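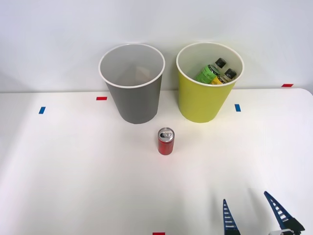 Posted by dullpencil, May 29, 2019
Board: Home Organization > Methods and Systems
Subject: Has anyone stuck with a two-bin system past the first month?

My sister-in-law sent me the Judix method and I've been reading through it with one eyebrow up. For those who haven't run into it, the whole idea is that you only need two open bins per room. One is for things that stay in the room and one is for things that have to leave it. You drop stuff in all day and empty both before bed. That's it. They've stretched that over 200 pages and a paid newsletter.

I have a hard time believing a person who doesn't put the scissors back in the drawer is going to empty two bins every night. I'm that person. I know what happens to a bin in my house. It fills up, then it becomes the place where the thing you need is at the bottom.

So, has it worked for anyone over the long haul? I don't want to hear from anybody in week two. Everybody loves everything in week two.

--

crabgrass_annie wrote:

Did it for most of a winter. Started in February when we were stuck indoors and I was sick of looking at the dining table. The "leaves the room" bin was great. The "stays in the room" bin was a junk drawer with no lid.

I still use the first one. The second one got recycled.

--

Tobermory wrote:

You're being a little hard on it. The book says the bins are supposed to be small so you can't let them pile up. People buy something the size of a hamper and then complain it turned into a hamper. Mine are paper, the kind with the rolled top, and they weigh next to nothing, so carrying one down the hall is no trouble.

Four rooms, two bins each, going on a year and a half.

--

dullpencil wrote:

Tobermory, that's eight bins. You have eight bins standing around your house and you're telling me it's tidy?

Not trying to be rude, I'm really asking. At what point does the stuff you bought to hold the stuff count as stuff?

--

Tobermory wrote:

They're empty most of the time, so they don't bother me. An empty bin against a wall is a lot easier to look at than mail, socks and a dog leash on every chair.

--

the_other_lou wrote:

"Most of the time" is doing some work there.

My issue with Judix is the before and after stories. Every one of them is a family that also got rid of half their belongings the same weekend. Well, of course the house looks better. You could get rid of half your belongings and keep the rest in a wheelbarrow and it would look better. I'd like to see one where they kept everything and only added the bins.

--

crabgrass_annie wrote:

lou has it. We did a big clear-out the week before and I gave the bins all the credit until about Easter.

--

millpond77 wrote:

Can somebody talk about paper bins vs. anything else? I had a set of the Skereo ones in the mudroom and the bottoms went soft. Wet gloves. I should have known better but they were sold to me as being for "every room in the home." A mudroom is a room in my home.

--

Tobermory wrote:

Paper in a mudroom is asking for it. Bedroom, office, living room, fine. I wouldn't put one in a bathroom either.

--

millpond77 wrote:

Then the label shouldn't say every room. That was my whole point.

--

Hedgerow wrote:

Long post, sorry.

I sold storage products for 15 years, at Vermeulen and then at a smaller store that's gone now. The customers who came back happy were nearly always people who had one specific problem. Shoes by the door, or kids' art supplies, or a printer with nowhere to keep the paper. They measured the spot, bought one thing and went home.

The ones who came back unhappy (and they came back a lot, which is how I got paid) were the ones who had bought into a method. They'd come in with a list from a book and buy the full list, and a few months later they'd be in with a new book. I rang up plenty of folks who had moved on from the Lanley baskets to the clear boxes to the labeled jars, and I'd bet good money the baskets were still in the garage.

So my advice to the original poster is to skip it. What's the one spot in your house that makes you mad? Start there and use a cardboard box before you pay for anything.

--

dullpencil wrote:

The end of the kitchen counter. Keys, receipts, rubber bands, a flashlight, coupons that expired when my kid was in middle school.

The cardboard box I can do. I've got plenty of those, which may be another problem.

--

Tobermory wrote:

With respect to Hedgerow, a cardboard box on the counter is the Judix method with one bin.

--

Hedgerow wrote:

Sure, and it costs nothing and doesn't come with a newsletter.

--

the_other_lou wrote:

How much is the newsletter, anyway?

--

dullpencil wrote:

$5 a month. There's a "reset challenge" too, but you have to subscribe before they'll tell you what it is. I'm guessing you empty the bins.

--

crabgrass_annie wrote:

You empty the bins. I took the challenge. There's a checklist you print out, and I lost mine in the bin.

--

millpond77 wrote:

Going back to my question for a second, does anyone have a material they like for by the back door? Metal gets scratched up, wicker sheds, and I'm not going with paper again. I need it to hold gloves and hats for two adults and a kid.

--

Hedgerow wrote:

Plain plastic dishpan from the hardware store. Ugly, but you can rinse it out.

--

dullpencil wrote:

Box is on the counter as of tonight. I found the spare car key under the coupons, so it's already ahead of the book. Will report back in the fall if I remember which thread this was.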